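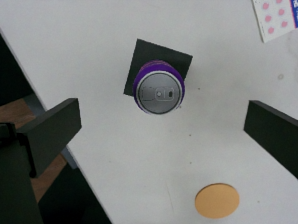

I went to the Hermans open day in Clelten expecting to be sold something, and on that score the company did not let me down. Hermans fills soft drinks, most of them under the Fumen name, and once a year it lets the public walk through the plant on a Monday afternoon. The leaflet promised "the full story of your drink." What I wanted was narrower. A 200-person town has a right to wonder what a bottling plant does with its well water, and I had read the company's answer twice without understanding it. On the way in you get a can, of course. A purple can looks fine from the side, but from straight above it is mostly a gray lid and a pull tab, with a thin ring of purple around the edge, and that was close to the view I had of the whole business by the end of the day.

Our guide was Karlijn Kramer, who works in quality and had plainly been asked to keep us moving. She was good at it. She was also the only person I met all day who would say "I don't know" out loud, and I liked her for that.

The filling hall comes first, because it is loud and shiny. You stand on a raised walkway behind glass and watch cans go by faster than you can follow. A sign gave the rate as 3,000. It did not say per what. I asked, and the man next to me guessed a minute, and a woman with a Hermans badge guessed an hour, and we moved on. If you are going to paint a number on a wall in letters as tall as a child, I think you could finish the sentence.

Next was the syrup room, or rather the door of the syrup room. We were told the recipes are kept private, which I can accept, and that the fruit is "carefully sourced," which I have stopped hearing as words. Somebody asked how much fruit there was in a can of Fumen. The reply was a nice little talk about flavor.

Then the water. This part was better than I had feared and still not what the leaflet said. Hermans draws from 2 wells on the Rikstead road, and there is a logbook, a real one on paper, in a plastic sleeve by the pump controls. Kramer let us look through it. The levels are written in by hand and they do go up and down with the season, as you'd expect. The wall display beside it showed only the rising months. When I pointed this out she said the display was made by another department and she would mention it – I wrote that down, and I will look next year.

The tasting was in the canteen. Four paper cups, no labels, pick your favorite. I picked the one that was flat. A poster over the cups claimed that 1,436 visitors had voted the new recipe "fresher," and I could find no trace of what they had been asked to compare it with.

Was it worth the drive? If you have kids who like machines, yes, and the parking is free. If you come with questions, go early, stand near Kramer, and ask to see the logbook before the group gets to the cups. The gift bag had a pen in it and a coupon that had run out in June.

Contact | Copyright, all rights reserved | Back to top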